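Moving the mail archive off Mendik

28 Apr 2025

I finished moving our family mail archive from Mendik to a plain Maildir tree on the home server. Export took 2 evenings, most of it waiting. These notes are for Ildikó Kovács, who has the same setup and asked what broke.

Mendik exports one mbox file per label. A message with three labels shows up in three files, so importing them all in a row gives you triplicates. I deduplicated on Message-ID first, then on a hash of date, sender and body for messages that had none. The second pass caught 179 messages, nearly all of them from an old scanner that never wrote the header.

The export also stalls on any label over 200 MB. The progress bar reaches the end and the file is short. Compare the last message in the mbox with the last one in the web view before you delete anything. Splitting the label by year fixed it for me.
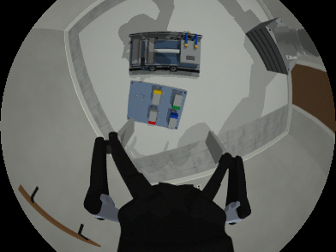

Character sets were the slow part. Mail from before my aunt changed providers declares Latin-1 but is encoded as Latin-2, so Győző Győri arrives with a tilde and a circumflex in his name. I left the stored files alone and put the override in the indexer config, keyed on sender domain. Rewriting the files would have broken the signatures on a few messages I care about.

Folder names with a slash in them get turned into nested folders. I had one called "Tax/House" and spent too long looking for it under T.

Search is faster than it was. Attachments are indexed by file name only, and I have not decided whether to bother with PDF text. Margit Orbán has a script for that which she says mostly works.

Still to do: calendar invites, which Mendik strips to a bare text part, and a second backup target. I will probably get to both in July.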